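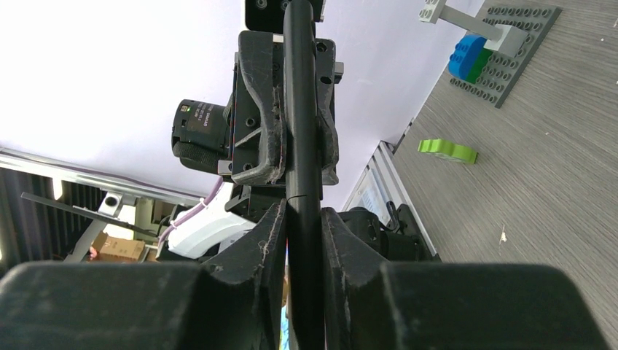 Bench Mechanics, Unit 4: Periodic Motion and Supported Beams
Course handout, Jaltville Technical Centre
Prepared by Balthasar Zaugg

4.1 Scope

This unit covers two bench exercises. The first measures the period of an inverted pendulum with an adjustable weight. The second deals with a beam that projects past its base. Both use small items from the Lakatos drawer set and are marked together. Sections 4.2 and 4.3 are to be read before the session.

4.2 Exercise A: the metronome

A mechanical metronome is a spring-driven pendulum pivoted near its lower end. A fixed weight sits below the pivot, out of sight inside the body. A smaller weight slides on the rod above it. Moving the sliding weight up the rod lowers the tempo. Moving it down raises the tempo.

Tempo is given in beats per minute, and one beat is one swing in one direction. The full period is therefore two beats:

T = 120 / n

where T is the period in seconds and n is the tempo in beats per minute. Students in the June group often left out the factor of two and lost marks for it.

Procedure

1. Stand the metronome upright on a level part of the bench. A tilted body gives an uneven beat.

2. Find the tempo scale behind the window and note where the sliding weight sits against the tick marks before changing anything. Record this as the starting position.

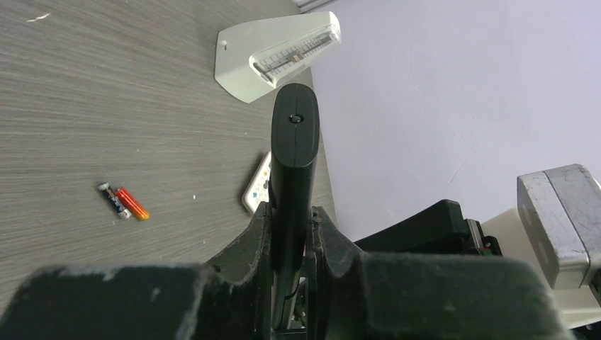
3. Wind the spring fully. Do not force the key.

4. Release the rod and let it settle for 10 beats before timing.

5. Time 20 beats with a stopwatch. Repeat for three positions of the weight.

6. Plot T against the height of the weight above the pivot. The curve should not be a straight line. Comment on its shape.

Centre the weight on its mark by eye at rod level. Reading the scale from above introduces parallax error, and this must be listed in the error table.

4.3 Exercise B: the overhanging beam

A structure of interlocking bricks on a studded baseplate is used as a scale model of a cantilever. The baseplate acts as the foundation, the block fixed to it is the support, and the beam carries its load at the free end. Let W be the load and L the distance from the support to the load. The overturning moment is W x L, neglecting the weight of the beam.

Measure L in studs and convert to millimetres using the pitch found with callipers over 14 studs. Brick joints are held by friction and will part before the beam itself bends by any useful amount. Record which joint opens first.
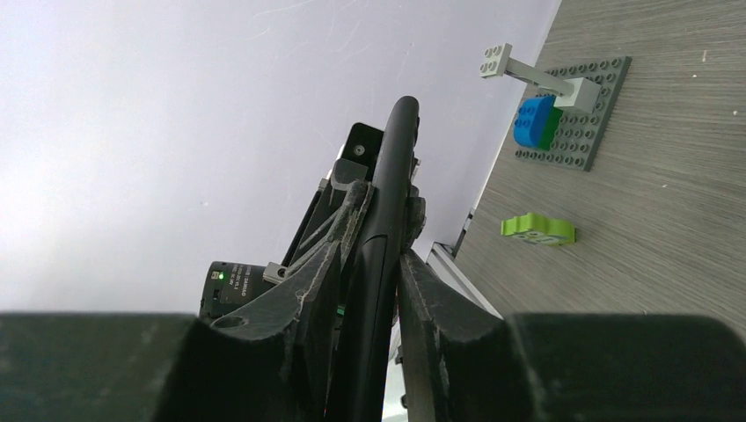 Figure 4.2. Light grey beam on its support block, with the studded end plate beyond the edge of the baseplate.

4.4 Submission

Hand in one graph, one error table and a labelled sketch of the beam. The Flatusdale template is accepted. The older Brilby sheets are not, as they have no column for parallax. The unit is marked out of 47. Reports close on 7th December.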